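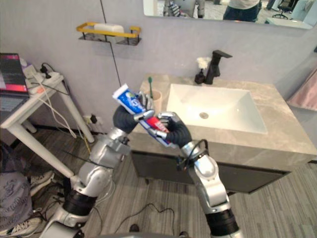 Toothpaste tube held in front of the basin, grey marble-patterned worktop behind.

Gedgate Site Safety File Box

I've been putting health and safety files together for small builders for years, and I got fed up with handing over carrier bags full of paper at the end of a job. So I made a box! The Gedgate is what I use on my own projects, and Arkimik now make it for me in batches so other people can have one too.

It's a lockable case with a set of printed dividers inside, laid out in the order I find people go looking for things. Drawings and surveys at the front, then the construction phase plan, risk assessments and method statements, inductions, permits, inspection records, and a fat section at the back for the bits the client will want to keep (cleaning and maintenance notes, where the pipes run, anything nasty left in the ground).

You get 35 dividers in the standard box, plus 30 blank induction cards and a pad of 71 numbered permit sheets. Yes, 71 is an odd number. It's how many fit the pad before the glue gives up, and I'd sooner sell you a pad that stays in one piece.

There's a bigger one, the Gedgate Long, with 105 dividers. I'd only go for it if you've got several contractors on the same job or you're doing a refurb in stages. Kaiwen Tang had one on a school kitchen and bathroom job and filled it, but for a house extension or a shop fit the standard box is plenty.

What it won't do is write your plan for you. The sheets have headings and prompts and that's your lot, so you still need someone who knows the job to sit down and fill them in. If you're the client and aren't sure who that should be, drop me a line before you buy and I'll talk you through it, no charge.

The lids come in yellow or dark green. Yellow's easier to spot in a messy site cabin, green is what I've got left most of. The hinge on the first batch was a bit stiff and Lingyun Qiu sorted out a better one, so anything ordered from Fri 8 May has the new hinge. If you've got an old one and it's annoying you, ask and I'll post you the part.

Refill pads and cards are sold separately, and I'm hoping to have the Welsh version of the induction cards ready in July.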